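Andri Bachmann
Dec 15, 2022

Candle holders. I have too many for one sideboard and I'm working out which ones go up for the winter. Thread.

The sideboard top is narrow, and the lamp takes one end of it. Whatever goes there has to fit beside the lamp and leave space for the mail. 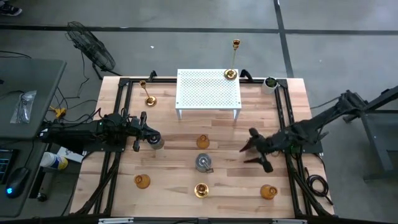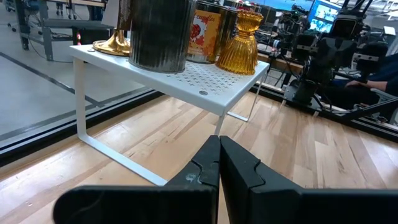
Height was my problem last year. Everything I put out was the same size and it looked like a store shelf, so this year I'm using a riser. The white one with the punched top is the one I settled on. It's light, and things can go underneath as well as on top. The gold candlesticks are tall enough without help, but the amber glass gets lost behind anything bigger and looks better raised up.

I bought the riser at Lehner. They sell it for bathrooms. There was a wider one next to it, but it would have hung over the edge of the sideboard.

The gold ones came from two places. A couple were my aunt's and the rest are from Rilladetti, the secondhand place by the bus depot. They don't match exactly. Under a lamp in the evening I can't tell.

Taper candles: the ones I like are from Vurkidine, in the off-white. The pure white looked blue next to the gold. The off-white ones run slightly thick at the bottom, so I shave them down with a paring knife before they go in. Do this over newspaper.

If a taper is loose, a bit of foil around the base works. So does the sticky wax they sell for it. I've used both and went back to foil.

Amber glass gets tea lights only. I tried a votive candle in one last March and it took me most of an evening to get the wax out.

For anyone about to ask how I got it out: freezer for an hour, then a butter knife around the edge, then warm water and dish soap. Let the glass come back to room temperature before the warm water. I cracked one by skipping that.

Tea lights I buy by the box. The last one was 1000 and I split it with my sister. It was still too many. They are in a shoe box in the hall closet.

Tins. I like a candle in a tin for the kitchen, with the lid kept nearby so I can put it out without the smoke. The orange label that says "candles" is loud next to everything else, so that tin goes at the back or in another room.

Somebody asked about polish. I use plain soap and water and a soft cloth on the gold ones. I don't know if mine are solid brass or plated, and I don't want to find out with polish.

Flatard makes a felt pad with adhesive that fits under a round foot. One sheet did all of mine. The sideboard already has scratches from the years before I knew about those.

What's going up: two gold candlesticks, the riser, amber glass on top of it, and one gray metal holder on the low side by the lamp.

What's going back in the closet: the other gold ones, the tins, and a glass lantern with a door that won't stay shut.

The plant stays away from all of it. I had an ivy near a taper once and lost three leaves.

Each holder gets wrapped in a dish towel for storage. Tissue paper stuck to the leftover wax on mine. The towels get washed in the spring and I have them back for the kitchen.

Still to do: buy a long lighter. The short one doesn't reach down into the glass.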